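Against the reading group guide at the back of the novel

28 March 2019

I finished a novel in bed last month and turned the page, as you do, to see if there was a note from the author. There were thirty more seconds of the story still working in my head. What I found was a heading, Questions for Discussion, and under it the words "Did you feel that Ruth made the right decision?"

I closed the book, but by then the question was in. Until that moment I had not been thinking about whether Ruth made the right decision. I had been thinking about the kitchen in the last chapter and why the writer had ended there, with the back door open and the rain coming in on the mat. I have not been able to think about the kitchen properly since.

The guide at the back has been with us for a long time now, and in the kind of fiction I mostly read, family novels with a church or a chapel somewhere in them, it is close to universal. I would like publishers to stop printing it. I don't expect them to, so I will also say what I would settle for.

I should say where I am coming from. I have belonged to a reading group in Justville for 15 years. We meet in the evenings in one another's houses, except in August, when too many people are away. I have also written 2 novels, both published by Greltetti, which is a small house and was good to me. The second had a guide in it. I wrote that guide myself, in an afternoon, because I was asked to and because I was told that the shops liked it. So I am complaining about something I have done.

Writing it was an odd business. I had spent four years trying not to say what the book was about. I had taken out every line in which a character explained herself. Then I sat down and typed, "How does Hannah's silence affect her relationship with her daughters?" and gave the whole thing away in a dozen words. If a reader had missed Hannah's silence, she now knew it was there and that it mattered. If she had noticed it for herself, she had just been told that it was on the syllabus.

That is my first objection. A guide tells you which parts of the book count. It may do this politely, with a question mark at the end, but the effect is the same. Nothing in the guide to my second novel mentions the grandfather's shed, and in all the groups I have visited to talk about that book, no group that used the guide has brought up the shed. Groups without it quite often do. I put a good deal of work into the shed.

My second objection is to the questions themselves, which are mostly poor. They come in a small number of types. There is the one that asks whether you liked somebody. There is the one that asks you to put yourself in somebody's place. There is the one that picks out an object, a quilt or a river or a bird, and asks what it might stand for. In religious fiction there is one more, which asks if there has been a time in your own life when you had to forgive someone. I have sat in a circle while that question was read aloud, and I have watched seven grown women look at the carpet.
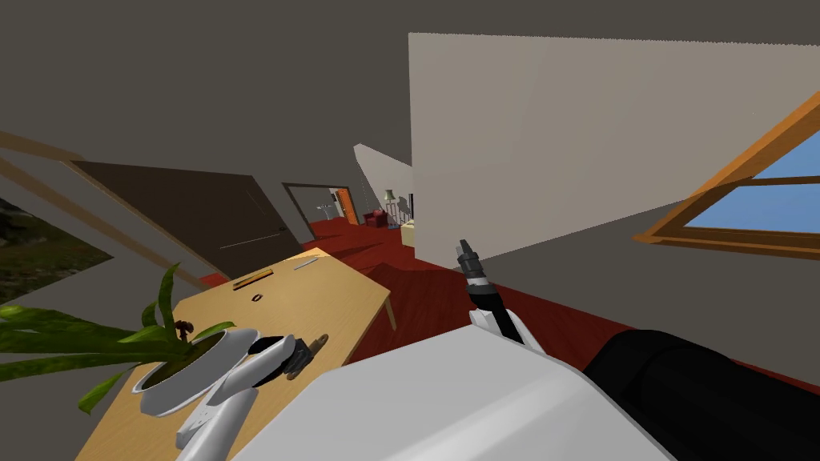 Some people will answer that question, of course, and some will answer it at length. I don't say that such talk has no value. A good friend can be made that way. But it isn't talk about the book, and once it has started it is very hard to get back. You cannot say to a person who has just described her brother's funeral that you found the middle section rather slow.

The case for guides is that they help a group that doesn't know how to begin. I take this seriously. Our own group began badly. For most of the first year someone would say "Well, I enjoyed it" and someone else would say "I didn't much", and then we would have the cake. We tried printed guides for a while and they did fill the time. We went down the list like people doing a form. When the last question had been dealt with we felt we had finished, and we had the cake.

What changed things was dull and practical. We agreed that each person would come with one page turned down, and would read a few lines from it and say why. It could be a page she loved or one that annoyed her, and she didn't have to be clever about it. It has never failed us. Even with a weak book there is a paragraph somewhere that has caught on somebody, and two people will often have turned down the same page for opposite reasons. Then you have an evening.

I once described this at the library in Bondow, and a woman told me afterwards that it would never work for her group, who were shy. She may know them better than I do. My own feeling is that reading a few lines out loud is easier for a shy person than being asked for an opinion. The words are somebody else's. All she has to supply is the finger on the page.

There is a second argument, which is about money, and I won't pretend it is foolish. Reading groups buy books. A group of ten that chooses your novel is ten copies, and if they like it they tell other groups. Greltetti explained to me that a guide on the back cover, or at least the words "reading guide included", tells a group that this is a book meant for them. I sold better the second time. I have no idea if the guide was the reason, and I don't think the publisher had either. The second novel also had a nicer cover and came out at a better time of year.

But supposing it is true, and that the words on the cover do sell copies, then there is a simple way to keep the sales and lose the harm. Put the guide somewhere else. Everyone has the internet, or has a niece who has. Print one line at the back giving the address, and let those who want the questions go and find them. A reader on her own, who makes up most of the readership of any novel, would then be able to reach the last page and stay there for a bit.

The Bonsu paperbacks, which I used to pick up second-hand, did something I liked even better. They left blank pages at the end. I suppose it was only to do with how the sheets were folded, but people wrote on them. I have one with a shopping list in it and another where a previous owner has noted, in pencil, "p. 200, no she would not." I agreed with her. It is a far better question than any I have seen in print, and it sent me straight back to the page to check.

I know that there are worse things in publishing to be cross about. Advances are small, bookshops close, and plenty of good novels never get as far as having a last page for anybody to spoil. A few sheets of questions cost little and mean well. Readers who dislike them can skip them, as I have been told more than once, usually by people who have never tried to skip something printed directly opposite the sentence they have just finished.

I would also like to defend authors a little, since they tend to be blamed for guides. Most of us are not keen. We are asked late on, when the proofs have gone back and we are tired and want to please. The form sent to me asked for between ten and fifteen questions "suitable for all readers". Nothing is suitable for all readers. A question that is really any good would annoy a third of them, and would probably admit that the book has a fault. I would love to see a guide that asked, "Did you believe the letter in chapter nine?" In my own case the answer ought to be no. I never believed in that letter either, and in all those visits to groups I was asked about it just once.

If I write a third novel I shall ask for the pages to be left out, and I expect we will end up meeting halfway, with something on the website. Our group is reading a long family saga for next time. It has a guide at the back. I have put a bulldog clip over those pages, and my corner is turned down already, quite near the beginning, at a description of a woman looking for her other glove.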